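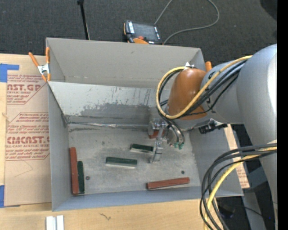

Green blocks, reddish-brown blocks, one big grey bin.

I have been told for most of this year that the answer to blocks is a big open bin. My brother Remo says it. The woman at Vanags who sold me the first set of lidded boxes says it now too, having said the opposite in May. You get one wide container with no lid, you put it on a table where everybody can reach, and the blocks go in and come out and peace descends on the house.

I'm not convinced, and I've had the bin long enough to be allowed an opinion.

Start with the size. A big bin looks generous when it's got very little in it. There's bare floor showing, you can see every block, the green ones and the reddish-brown ones are easy to tell apart and you could put your hand on whichever you wanted. Of course it works like that! A dinner plate would work like that. The people who recommend open bins always seem to show them nearly bare, and then you go home and tip in the whole lot, and the long ones end up underneath and the short ones slide down between them, and a child who wants a short green one has to dig like a terrier.

We did tip in the whole lot. It lasted until teatime.

So then I took most of them out again, and that meant the rest had to live somewhere, and the somewhere was the old Hurex boxes with the clip lids that the bin was supposed to replace. Remo says this is called rotation and that it's good for them to have fewer things at once. Maybe. I notice that rotation involves me carrying boxes up and down the stairs, and I notice too that Remo's flat has no stairs.

The second thing is noise. A metal floor under hard blocks is loud, and if you drop a long one in end first it's louder. I was advised to get a liner. The Skeltex one was recommended, a sort of felt mat you trim with kitchen scissors, and I did look at it, but by the time you've bought a bin and a liner for the bin you have spent 60 pounds on not having a lid. A folded tea towel does the same for nothing and goes in the wash. It also gets pulled out and used as a roof, so I wouldn't call it a complete success.

And the marks. Bare metal scuffs. It goes patchy, light here and dark there, and no amount of wiping shifts it. I had a go with washing-up liquid, then bicarb, then a cream cleaner that smelt of lemons and did nothing whatever. Dario, my son, thinks it looks like the moon and would like me to leave it alone. I've left it alone. If you want something that stays smart in a sitting room, get something else, or stop looking inside.

What I will grant is the table. I had always kept the blocks at floor level and I think that was my mistake more than the boxes were. Once the bin is up on a tabletop the things stay at tabletop height, mostly, and you aren't finding the dark green ones on a dark carpet with the sole of your foot. Dark carpet is another thing people recommend for houses with children - hides everything, they say, and yes, it does, including the blocks. If I had one piece of advice to hand on from all this it would be to lift the container, whatever container you already own, and see how you get on for a fortnight before buying anything.

Then there's sorting. Curkent do a set of dividers which are meant to turn a big bin into compartments, green in one, brown in another, long ones along the side. I can see the appeal. I'm the sort of person who lines up the spoons. But I have never yet met a child who puts a block back by colour when it could be thrown in from a distance, and once you have compartments you have a wrong place for everything as well as a right one, and guess who spends the evening moving things from the wrong one to the right one. I'd sooner have them all in together at whatever angle they land. Some lie flat, some end up against the wall of the bin, it makes no odds. They're blocks.

Remo, when I read him some of this over the phone, said I was asking too much of a box. He may have a point there. He also said I should try shallow trays, one for each kind of block, and that he'd seen some very nice ones. I asked whether he had any blocks himself at the moment. He went to see to his dinner.

For now we're keeping it. A modest amount in the bin, the rest in the Hurex boxes upstairs, tea towel optional. Dario has asked for the long ones to stay down permanently on account of a bridge he's planning, so those are no longer in the rotation, and I suspect the short green ones will be next. If the whole lot creeps back in by half term I'll say so here. I still want to hear from anybody who has had one of these filled properly, to the top, for a whole winter, and liked it.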